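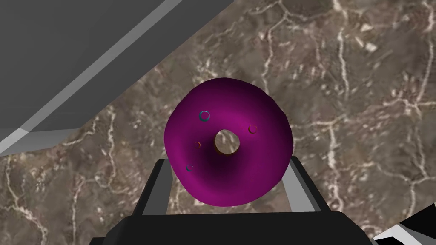
Kringel in Magenta über braunem Marmor mit weißen Adern

Matte Flecken auf der Arbeitsplatte nach Zitrone, was tun?

Binta Osagie
19. Juli 2018

Hallo zusammen, ich brauche mal euren Rat! Wir haben seit Dezember eine neue Küche von Lurkmont, mit einer polierten Natursteinplatte, auf die ich ewig gespart habe (und die ich jeden Abend streichle, mein Mann lacht schon). Am Wochenende war Geburtstag, ich habe Zuckerguss mit Zitronensaft angerührt und natürlich ist was danebengegangen. Abends habe ich alles mit Spülmittel abgewischt, sah gut aus. Am nächsten Morgen im Gegenlicht dann der Schreck: lauter matte Ringe und Tropfen, genau da, wo die Schüssel stand. Man fühlt sie auch ein bisschen, wenn man mit dem Finger drübergeht.

Auf der Rechnung steht nur "Naturstein braun, poliert, 3 cm". Probiert habe ich bisher Spülmittel, dann den Wisard Steinreiniger für 17 Euro, dann nochmal Spülmittel. Nix. Meine Schwiegermutter sagt Essigwasser, aber da habe ich mich noch nicht getraut. Krieg ich das selbst weg oder muss da jemand kommen?

Shahbazi

Bloß kein Essig!! Du hast da keine Flecken, du hast Ätzstellen. Säure greift Kalk an, und Marmor besteht nun mal daraus. Die Politur ist an den Stellen weg, da kannst du putzen, bis der Arm abfällt. Bei Granit passiert das mit Zitrone normalerweise nicht, deshalb tippe ich bei dir auf Marmor oder einen polierten Kalkstein. Ruf beim Küchenstudio an und lass dir die genaue Sorte sagen, bevor du irgendwas kaufst.

Wenn es Marmor ist: Es gibt Polierpulver extra für Marmor. Etwas davon auf ein feuchtes weißes Tuch oder einen Filz, kleine Kreise, ein paar Minuten mit Druck, dann gut abwaschen und trocken reiben. Erst hinten an der Wand testen! Bei meiner Platte war die Zitronenscheibe danach weg, der Rotweinring vom Schwager ist im Gegenlicht noch da. Damit lebe ich.

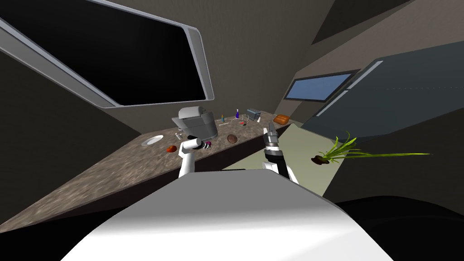 Hilft eine Imprägnierung gegen solche Ringe?

Gegen Säure leider kaum. Die Imprägnierung zieht in den Stein ein und sorgt dafür, dass Öl, Kaffee oder Rote Bete nicht so schnell eindringen. Die polierte Oberfläche selbst liegt trotzdem frei. Also Zitrone, Tomate, Wein und Essigreiniger sofort abtupfen und mit klarem Wasser nachwischen, auch mit Imprägnierung.

Schleifpapier würde ich übrigens lassen, auch das ganz feine. Damit hast du schnell eine Delle, und die siehst du dann jeden Tag. Bei uns war vor Jahren mal ein Steinmetz für die Fensterbank da, 68 Euro inklusive Anfahrt, das fand ich fair.

Janonine

Wir haben Granit, da geht alles drauf, Zitrone, Kaffee, heiße Töpfe, mir egal. Würde nie was anderes nehmen. Nimm halt ein großes Brett und stell es auf die Stelle, dann sieht man die Ringe nicht mehr ;-) Meine Tante hat Natron draufgeschmiert, weiß aber nicht mehr, was draus geworden ist.
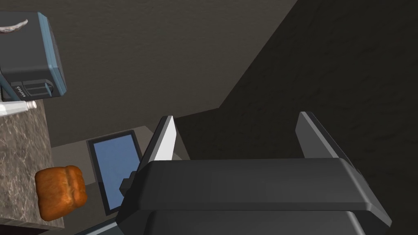
Dunkelgrauer Greifer mit zwei Fingern, von hinten und oben gesehen

Binta Osagie

Danke euch!! Hab bei Lurkmont angerufen, 31 Minuten Warteschleife, aber jetzt weiß ich es: Marmor. Dann bestelle ich das Pulver und teste erst mal hinten beim Toaster. Den Zuckerguss rühre ich ab jetzt auf dem Esstisch an, und der Schwiegermutter sag ich das mit dem Essig lieber am Telefon. Shahbazi, weißt du noch, ob du beim Polieren viel Wasser genommen hast oder eher so eine Paste?

Shahbazi

Eher Paste, wie dünne Zahncreme. Und nicht antrocknen lassen.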